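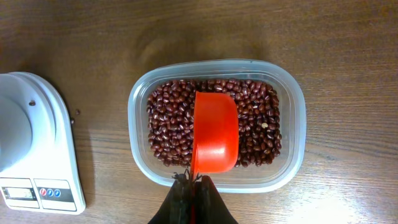 How much dried red bean should be kept in one container?

A quantity of 500 grams is recommended for a household of two or three. It cooks down to a large pot, with enough left over for one further meal, and it can be lifted from a high shelf with one hand.

The annual review of dried goods in this household was completed on 2024-09-17. It had been scheduled for May and was postponed owing to the repainting of the hallway, during which the pantry door could not be opened fully. Readers who followed the previous review will recall that it concluded with a commitment to weigh everything before putting it back. That commitment has now been honored, and the results are set out in this post, together with the procedure and a number of matters left unresolved.

Scope

The review covered beans, peas and lentils only. Rice and pasta are turned over quickly and do not warrant the effort. Flour is dealt with separately, in winter. Nuts were excluded after some discussion with Aino Koivisto, with whom I share the kitchen and who maintains that nuts are a snack and fall outside the jurisdiction of the pantry.

All work was carried out at the dining table. The kitchen counter is too narrow for the scale, a container and an open bag to stand side by side, and on previous occasions a bag has gone into the sink. The table has a polished top, and a bean dropped on it will travel. Two did so. It is advisable to look under the rim of the scale, and on it, before declaring the work finished.

Equipment

The scale is a plain white digital model with a round platform. It has served this household for many years and has been moved between three apartments. Its display can be difficult to read from a seated position, so the figures recorded here were taken standing, and each was taken twice.

The containers are clear plastic, rectangular, with rounded corners. I purchased them from Mitesora, a small housewares shop in Sidley that closed its upstairs department last year and sold off the stock. Rectangular containers are preferred over round ones in this household. The shelf is shallow, and round jars leave a column of wasted space behind them in which packets of yeast are known to expire. Clear walls are also preferred. A previous set, in an attractive dark green, was given away after a month in which we cooked split peas three times in the belief that they were lentils.

A wide funnel was set out and not used. The opening of a rectangular container is generous enough that a bag can be tipped directly, provided that the corner of the bag is cut small.

Findings

The total weight of dried pulses in the household was 3777 grams. This was considerably more than either of us had predicted. Aino had written her estimate on the back of an envelope, and out of courtesy it will not be published.

Of the total, 1067 grams were red beans, distributed among one full bag, two opened bags and a paper sack from Kwon, the grocery on the corner, where they are sold by the scoop. The rest was divided between chickpeas, brown lentils and a quantity of the large white beans marketed as Truva, which I buy whenever I see them and cook less often than I should.

Once portioned, the stock filled 6 containers of 500 grams each. The remainder came to 777 grams. The red beans accounted for 67 grams of this, and the other 710 grams consisted of odds and ends of the remaining varieties, which were placed in a jar marked for soup.

Procedure

The method is recorded here in full, as several readers wrote after the last review to ask for it.

The shelf is emptied and wiped down first. A damp cloth is sufficient, followed by a dry one, and the shelf is then left open while the weighing proceeds. Nothing should be returned to it before it is fully dry.

The containers are washed, dried and left with their lids off overnight. This step is easily skipped and I would urge readers not to skip it. A trace of water in a corner is enough to spoil the beans nearest to it, and the fault will not be noticed until the container is half empty.

Each variety is handled on its own, from opening to labeling, before the next is brought to the table. The empty container is placed on the scale and the reading is returned to zero. Beans are then poured in slowly. For the final portion a spoon is preferable to the bag, which tends to release its contents all at once – this accounted for most of the spillage during the present exercise.

Old and new stock should be kept apart where the purchase date is known. Old beans take longer to soften, and when the two are cooked together the newer ones will split before the older ones are ready. In our case the two opened bags were of similar age and were combined. The beans from Kwon carried no date. They were glossy and uniform in color, which I take to be a good sign, and were placed in the second container with a note.

Before a portion is poured it is worth spreading a handful on the table and looking through it. Small stones are uncommon now, although my grandmother found them regularly and kept them in a saucer. Shriveled or broken beans may be set aside. The present review produced no stones.

Labeling

Labels are written on masking tape with a black pen and fixed to the short side of the container, facing out. They give the name of the bean, the month of filling and the word SOAK where it applies. Aino considers the last item unnecessary. It has been retained, in view of the events of last winter, when guests were served at a quarter past ten.

Printed labels were tried in an earlier year. They looked very well, and they could not be removed.

Use of the remainder

The 67 grams of red beans were too few to justify a container and too many to discard. They were soaked overnight with a handful of the white ones, drained, and put on in fresh water. Readers are reminded that red kidney beans must be soaked, and then kept at a full boil for at least ten minutes before the heat is lowered, and that a slow cooker alone is not a suitable method for them. Onion, a carrot, a bay leaf and the end of a jar of tomato paste were added later, with salt. The result fed two people at lunch. It was thin, and would have been improved by bread, of which there was none.

Purchasing policy

With effect from this review, no further red beans will be purchased until one of the two containers is empty. The same rule applies to chickpeas. An exception has been granted for brown lentils, which are eaten here every week and cannot reasonably be accused of accumulating. The position of the Truva beans remains under discussion. They are expensive, they require a long soak, and I am fond of them.

Opened bags will no longer be returned to the shelf with a clip. The clips themselves have been collected and placed in the drawer with the string – there were a great many of them.

Outstanding matters

The second shelf has not been reviewed. It contains canned goods, a bag of barley of uncertain origin and the good vinegar. I would expect to report on it before the end of the year, subject to the availability of the table.

One lid is missing. The container concerned has been covered with a plate for the time being, and I will call in at the shop in Sidley to ask whether lids are sold separately. Any reader who has found a dependable source of rectangular lids is invited to write in through the contact page. Correspondence on the subject of nuts should be addressed to Aino.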